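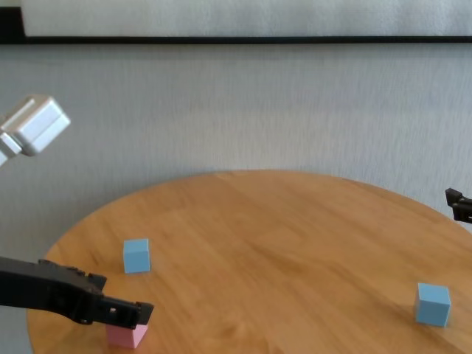 4. Installing the Kidex Wall Panel

4.1 Before you start

Read this section in full before opening the hardware bag. The Kidex panel is supplied with a Dornent two-part rail. The wall half is screwed to the wall and the panel half is fitted at the factory. Do not remove the panel half. Panels shipped before May use the older one-piece bracket and are covered in Appendix B.

You will need:
Drill with a 5/16 in. masonry bit or a 1/8 in. wood bit
Level, 24 in. or longer
Stud finder
No. 2 Phillips screwdriver
Pencil and masking tape
A second person for steps 9 through 11

CAUTION: Check for electrical cable and pipe behind the wall before drilling. Do not drill directly above or below an outlet or switch.

4.2 Wall types

Wood stud: Fix into at least two studs. The slots in the wall rail allow for standard stud spacing.
Brick or concrete: Use the gray anchors in bag C.
Drywall between studs: Not permitted. The anchors in bag C do not hold in drywall.
Fabric or textured wall covering: Cut a small cross at each hole position and fold the corners back before drilling. A spinning bit can catch the threads and pull a run across the wall.

NOTE: Deep wall textures can keep the rail from sitting flat. Fit the thin spacers from bag D behind each screw position. Use the same number at every position.

4.3 Mounting the wall rail

1. Decide on the height of the bottom edge of the panel. For a room where people sit at tables, 894 mm above the floor is the lowest setting the cable cover will allow.

2. Measure up from the bottom edge by 726 mm and mark the wall. This is the center line of the rail slots.

3. Extend the center line across the wall with the level. The panel is 1631 mm wide, so mark the center of the panel first and work outward.

4. Hold the rail on the line with the arrows pointing up. Tape it in place.

5. Mark the hole positions through the slots. Use the outer slots where possible.

6. Take the rail down and drill. Holes for anchors must be 2 in. deep. Clear the dust from each hole before inserting the anchor.

7. Fix the rail with the long screws from bag C. Leave each screw half a turn loose.

8. Check the level again, adjust, and tighten all screws by hand. Do not use an impact driver – the slots deform easily and the rail will then have to be replaced.

4.4 Hanging the panel

9. With one person at each end, lift the panel by the side edges. Do not lift by the lower trim.

10. Hold the panel an inch above its final position, flat against the wall, and lower it until both hooks engage. Each hook makes a click.

11. Pull the bottom of the panel gently forward. If it swings out more than a finger's width, one hook has not engaged. Lift off and repeat step 10.

12. Turn the two locking screws under the lower trim clockwise until they stop.

CAUTION: Do not leave the panel unattended before step 12 is complete.

4.5 Cable cover

Route the cable down the left side. The cover can be trimmed with a fine saw. If the panel is connected to a Rusnák junction box, leave 6 in. of slack behind the cover so that the box can be opened later.

4.6 Cleaning and care

Wait 24 hours after installation before writing on the surface. Wipe with a dry cloth after each use and with a damp cloth once a week. Do not use solvent on the trim – it dulls the finish.

Check the locking screws every six months.

Spare parts: Kaltstead Parts Desk, quote kit number 1909.
Section revised 4/7/24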